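Bimanual bench, part 4: wrist views, cable slack and the gripper zero

The bench has been running since February in the back half of the shared workshop, and most of the time since then has gone into things that don't show up in a parts list. Part 3 covered the mounting plates. This part covers the covering on the table, the cables, and the gripper calibration, which took the longest and which I would do differently if I started over.

Table surface

The first surface was bare white laminate. It was flat, cleaned easily, and was a bad choice. The overhead light reflected off it straight into the wrist camera, and auto exposure reacted by making everything else dark. Locking the exposure fixed one pose and broke the next. I replaced it with a matte brown covering. The reflections went away the same evening, and I could leave exposure fixed at one value for the whole working area.

The covering has to be held down at the far edge, near the bases. If it creeps even a little, the height under the fingers changes, and any grasp that depends on touching the table goes off. I used double-sided tape in strips at first. It let go after a couple of weeks. The far edge is now clamped and the near edge hangs free, so I can lift it to get at the wiring.

Wiring

I had planned one run per arm, tied down every few inches, with the power and data lines kept apart. That lasted until the first wrist motor swap. Everything tied down had to be cut loose, and I only put back the ties that mattered. The current rules are short:

Nothing gets tied across a joint.
The gripper cable gets a loop at the wrist, large enough that a full roll in either direction never pulls it tight.
Anything along the near edge stays below table height.

The loop size took some trial. Too small and the connector works itself out of the board over a long session. I lost a run of 277 episodes this way, in the sense that the gripper position reading had dropped out partway through and the logger went on writing the last good value. The files looked normal. The only sign was a gripper channel that was perfectly flat for minutes at a time. The logger now stops if a reading is identical for 100 cycles in a row while the command is changing. It's a crude check, and it has caught two more bad connectors.

Too large a loop and it gets in front of the camera or hooks on whatever is on the table. Leire Casado suggested a coiled cord like the one on an old telephone. I tried it. The coil adds a small spring force that changes with wrist angle, and the force shows up in the gripper current, which I use to detect contact. I went back to plain cable.

Gripper zero

Each gripper has one motor driving both fingers through a linkage. The encoder is absolute within a turn, but the position of "closed" depends on how the fingers were bolted on, how hard the screws were tightened, and which set of fingers it is. After every finger change the zero has to be set again.

The procedure I settled on:

1. Power the arm and move the wrist to a clear pose above the table with nothing near the fingers.
2. Close at low current until the motor stalls. Record the encoder value.
3. Open fully. Record again.
4. Repeat five times and keep the median of each.
5. Compare the travel with the stored value for that finger set. If it's more than 1 percent off, something is loose.

The nominal travel on the current fingers is 1126 encoder counts. The earlier printed set gave 716 on the same linkage, because the tips were thicker at the base and met sooner. I ran for most of a week with the old number stored against the new fingers. The grippers never opened past two thirds, and I spent that time blaming the policy for missing wide grasps.

Step 5 is the useful one. A finger screw that has backed out half a turn is hard to see by eye, but the travel number moves right away.

Cloth

Rigid objects are forgiving about the zero. Cloth is where a bad one shows up. To pick up a single layer at the corner, the tips have to meet evenly and the closing point has to be right, or the layer slides out as the arm lifts. I start every session with cloth for this reason. If the corner pick works, the zero is fine. If it doesn't, there's no point collecting anything else.

Chopsticks are the second check. They are thin and they roll, and they test whether the two arms agree on where the table is. An error of a millimeter or two between the bases doesn't matter for cloth and matters a great deal for a stick lying against the lip of a tray.

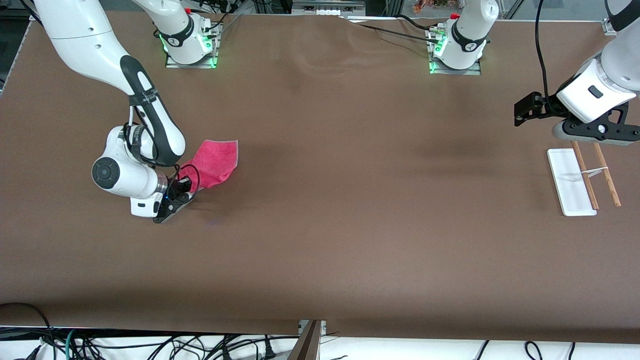
Second view, from the wrist, fingers open and empty:
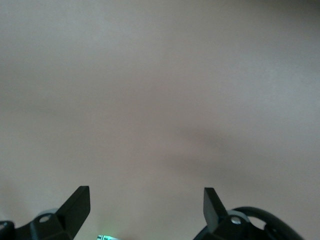

Harpreet Doucette wrote in after part 3 to argue that the stall test in step 2 is the wrong way around. Her point is that stalling against the closed stop loads the linkage in the one direction it already wears, and that homing against the open stop would give the same information with less damage. She has been doing it that way on a Grevo gripper and says her zero drifts less over a month than mine does over a week.

I think she is right about the wear and I'm less sure about the rest. On my linkage the open stop is the motor horn touching the housing, which is a soft contact in plastic. The value I get there depends on how long I hold it. The closed stop is finger against finger, and it repeats to within a few counts. What I may do is home against open for the daily check and keep the closed test for finger changes only. It would cut the number of hard stalls considerably. I'll report the numbers when I have them.

What the wrist view is good for

I had expected to use the wrist cameras mainly for the last bit of an approach. In practice I look at them most when setting up. With the fingers open over a blank surface, a difference in height between the two tips is easy to see, and so is a bracket that has gone on crooked. I save one such frame per arm after each finger change and flip between the old and new ones. It takes a minute and has found problems that the travel number missed, since a finger can be rotated on its bracket and still close at the right count.

One caution: the view says very little about distance. Over a plain surface there's no texture to judge by, and the shadow of the gripper is the only cue. I tried estimating height from the shadow and gave up. The overhead light is too wide and the edge of the shadow too soft to measure. Height comes from the joint angles and a touch test at four points on the table.

Still open

The base alignment drifts. I re-measure with a pointer in each gripper, bringing the tips together at several places over the table, and the offset is never quite what it was the previous time. The plates themselves haven't moved against the scribe marks. My current suspicion is the table frame flexing when both arms reach forward together. Demetrio Gallardo has lent me a dial indicator and the next part will probably be about that.

The zeroing script is being cleaned up and will go in the same place as the earlier ones. It assumes the gripper is the last motor on the chain. If yours isn't, change the ID at the top of the file before running it, and keep your hand on the power switch the first time.

Skarkudov bench notes | Contact | Text and code free to reuse with credit | Back to top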